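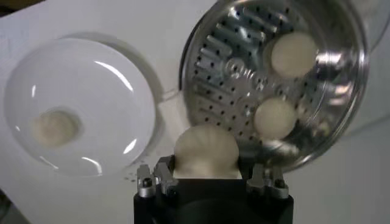
Can you just walk into a robotics open day if you don't work in robotics? Most of them, sure. Check the lab's events page, sign up if there's a form, wear closed shoes and ask anything you like. The people at the benches have been waiting all year for somebody to ask.

Home Explore Threads Lists Bookmarks Sign in

1/ OK so I went to the Tirketti open day yesterday and I have been talking about it to everyone in my house, who have all now left the room. You get the thread instead. Sorry! (Not sorry.)

2/ Background: I run a small lunch counter. I make dumplings by hand four mornings a week. My cousin sent me the link with the message "they're coming for you" and a dumpling emoji. Of course I signed up.

3/ Check-in was a folding table and a sticker with your name on it. Mine said VIORICA K because Karagiannis did not fit. The coffee was free and pretty good. Doors opened on 23rd October at ten and I was there ten minutes early like a big nerd.

4/ They split us into groups of 20. Ours was led by Shengli Tan, who works on the grasping side and talks very fast when he's happy. He was happy the entire time.

5/ First stop was a warehouse sorting thing called Pumeo. Boxes, belts, labels. Big, loud, impressive, and I'm going to be rude and say I forgot most of it by lunch. The dads in my group LOVED it.

6/ Second stop, the food bench!! This is what I came for. One arm with a two-finger gripper and a little camera down by the wrist. Steamer basket, glass dish, dough. It was like looking at my own counter if my own counter had an arm bolted to it.

7/ The job: pick up a piece of dough, put it where it goes, don't wreck it. Plain round balls and the pleated kind both. I was ready to be snobby about this and then I saw a pleated one sitting between two metal fingers and my stomach did a flip. Do you know how easy it is to mash those folds? I've done it with my own thumb while answering the phone.

8/ I asked Shengli how hard it squeezes. He said that's pretty much the whole project. Too soft and the dumpling slides, too hard and you have a pancake. They spent most of last winter on it. He said "dough has moods" and I have never felt so understood by an engineer.

9/ Somebody asked if the robot does the pleating too. No. Rosário Esteves does it. She came on as a lab tech and now she folds dumplings a couple of afternoons a week. Her pleats are tighter than mine. I'm fine. I'm totally fine about it.

10/ She let me fold one! I was nervous and made it too fat. She was very kind and said it was "a good test case," and I'm choosing to hear that as a compliment.

11/ Somebody asked how they teach it. A person drives the arm by hand through the job over and over, and all those runs get recorded. They have 3467 of them for the dough work so far. Shengli knew the number without looking it up, the way I know my flour order.

12/ One run takes up to 60 seconds when a person is driving. I do that move in maybe one breath, so, you know. My job is safe through the holidays.

13/ But watch your face when it goes for a pickup. The whole group went quiet. The arm comes down slow, kind of hovers, thinks about it, closes. A kid next to me whispered "gentle" at it. I'd do the same to a new hire if HR wasn't a thing.

14/ It did drop one while we were there. It rolled, the arm stopped, and everybody went "awww" like it was a toddler. Rosário picked it up and reset everything in two seconds flat. She's clearly done this a lot.

15/ Now a gripe. The bench talk was fifteen minutes and it should have been double. We got yanked away mid-question for the Becerra room, where you sit in the dark and watch slides about funding. I'm sure the funding is important. I wanted to be with the dumplings.

16/ Someone in the slide room asked the jobs question, because someone always does. Fadwa Lahlou runs the food group and she took it. She said the kitchens she hears from can't fill the early shift, and she'd rather hear from cooks now than after the thing is built. She also said plainly that she doesn't know how it goes in ten years. I liked that she said so.

17/ I went up to her afterward and told her what I think, and I'll tell you too. The picking and placing, take it. Please. My wrists are 54 years old. The tasting and the folding and yelling hello at the regulars, that stays with me.

18/ She wrote down the wrists part. In a notebook! With a pen!

19/ Practical stuff since a few of you asked: it's free. Parking is bad, so take the bus to Semer and walk up the hill (it's a real hill). They said 800 people signed up this year so the lines at the popular benches get long after noon. Go early and do food first.

20/ Bring a snack. There is nothing to eat in that building except the free coffee and a vending machine that took my dollar. A whole bench of dumplings and not one for lunch. I asked. It's test dough, hands off.

21/ Wear comfy shoes, the floors are concrete. And if you have kids, there's a corner where they can drive a small arm with a joystick and stack foam blocks. I waited in that line too. I was the tallest one in it by a lot. Stacked four before I knocked them over.

22/ Lourenço Teixeira was running that corner and he gave me a sticker anyway. It's on the register at the counter now if you want to come see it.

23/ They do another one in spring, I think? No date up yet. I'm going back and I'm bringing my own dough, which is softer than theirs, and I want to see what that gripper does with it. Shengli said yes before I finished asking.

24/ Oh and to the three people asking in replies: my dough is plain flour and hot water, rested under a bowl until it stops fighting you. No, I don't measure it. Yes, my mother yells at me for that too.

25/ Somebody also asked what the wrist camera is for. Shengli said it gives the arm a close view of whatever it's about to grab. I want one for finding my reading glasses.

Get threads like this in your inbox. Enter your email to subscribe. You can unsubscribe at any time.

More from this author
Why my steamer liners keep sticking (thread)
The great chive shortage, day three
Things customers have left at the counter, October edition
I tried the cheap rolling pin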